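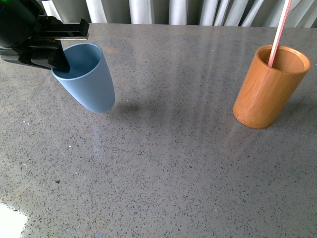
Cup handling at the Cellitside bench, Plisholm project.

Progress report to the Imrie Fund, period ending September
Prepared by Ailbhe Conneely, project lead

Dear Fraser,

Thank you for your patience with this one, and for the kind note you sent when I rang to say we'd had to stop. I promised you a full account of the grip fault, so I'll start there and leave the budget for the end.

What went wrong

The gripper was letting go late. When the software asked the fingers to open, they opened, but on some trials one finger hung back and dragged the cup with it, and twice the arm began its retreat with a cup still caught by the rim. The second time it swung toward Kayode Abubakar, who was reaching in to reset the bench. He wasn't hurt (he was very gracious about it), but he shouldn't have been able to reach in at all while the arm was live, and I've treated that as the more serious of the two problems.

Cameron Ritchie went back through the logs — all 327 trials — and found 12 late releases. Every one of them involved a rim grasp on the lighter cup.

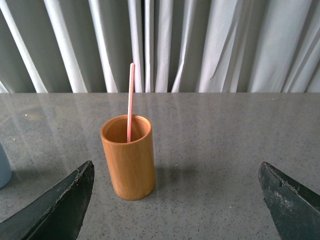
The wrist camera has earned its keep in all this. Cameron had been relying on the overhead log, which only records what the motors were told to do, and the wrist view lets us compare the two fingertips directly before a grasp. He has asked us to keep an eye on wear, and the small rough patch near the tip of the left finger is the sort of thing he now wants written down at the start of every session. We can't yet say whether wear has any part in the fault. Dario Leone's money is on a sticky linkage, and he has stripped and cleaned it once already.

What we've changed

The arm now waits for both fingers to report fully open before it moves away. Closing speed is down to 80 per cent of the old setting. Anyone resetting the bench presses the stop first and keeps a hand off the restart until they've stepped back behind the line, and I've been a bit of a nag about it, I'm afraid!

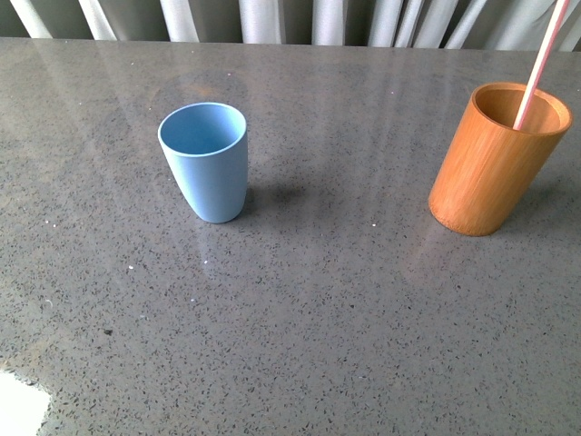 Budget and next steps

Replacement fingers and a new linkage from Dondstead came to $2,479, which we've covered from the contingency line. We'd like your approval to push the two-cup trials back until the new parts are fitted and Dario is happy with them. Kayode is rewriting the bench procedure in the meantime, and I'll send you his draft as soon as I've read it through.

With warm thanks, as always,
Ailbhe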